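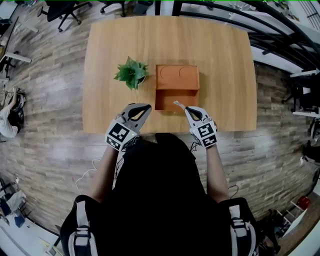

Zwei Handgreifer, ein orangebrauner Kasten, eine Topfpflanze: Arbeitsplatz im ersten Stock bei Lonska.

Wer früher bei Lonska anfing, lernte das Packen von Huiling Xiong. Sie stellte sich neben einen, machte es dreimal vor und ging wieder. Heute trägt sie einen Gurt auf den Schultern und hält in jeder Hand einen Greifer. Was sie damit tut, wird aufgezeichnet und soll später eine Maschine anleiten.

Ich habe nichts gegen die Maschine. 14 Jahre lang habe ich selbst Kartons gefaltet, und meine Handgelenke erinnern mich jeden Morgen daran. Mich stört, wie über diese neue Arbeit gesprochen wird. In der Betriebsversammlung im Mai hieß sie „Begleittätigkeit“. Eingruppiert ist sie wie das Packen, dieselbe Lohngruppe, dieselben Pausen. Dabei gibt die Kollegin etwas ab, das der Betrieb bisher nicht besaß: wie man einen Karton anfasst, ohne die Kante zu drücken.

Von den 38 Leuten in der Abteilung haben sich sechs für die Greifer gemeldet. Die anderen warten ab. Einige fürchten, dass sie ihren Nachfolger anlernen. Die Geschäftsführung antwortet, niemand werde entlassen, frei werdende Stellen würden aber auch nicht in jedem Fall neu besetzt. Für die Jüngeren läuft das auf dasselbe hinaus.

Zwei Dinge gehören deshalb in eine Betriebsvereinbarung. Erstens eine Zulage für alle, die aufzeichnen, und zwar auch dann, wenn die Aufnahmen später weiterverwendet werden. Zweitens das Recht, an den alten Platz zurückzukehren. Der Entwurf dazu liegt seit dem Sommer beim Betriebsrat.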